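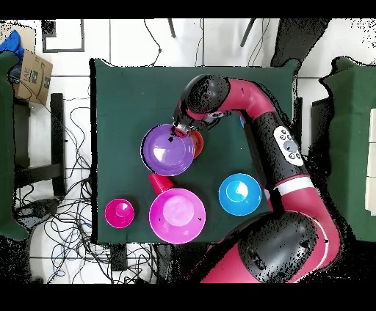
Temilach has started gathering examples for Jeltus, a learning system meant to teach robot arms how to clear and sort tableware. The work is being done at the company's site in Bekville and will run until December. Each example is a short recording of one task on a cloth-covered table, such as taking a purple bowl by its rim. The first set holds 174 recordings.

"We want ordinary clutter," said Serpil Özkan, who leads the project. "Cups on their sides, bowls close together, things half hidden. A tidy table is easy and doesn't teach the system much."

Operators work in sessions of 15 minutes and change the layout between recordings. Failed attempts are kept and marked as such.

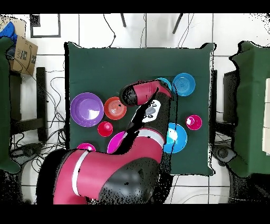 The arm over a table laid with plates, bowls and small cups, Bekville.

Karthikeyan Kartha will check the recordings before they are used for training. A second set, with cutlery added, is planned once the first has been reviewed.

Press contact: Ginette Besson, Temilach, Bekville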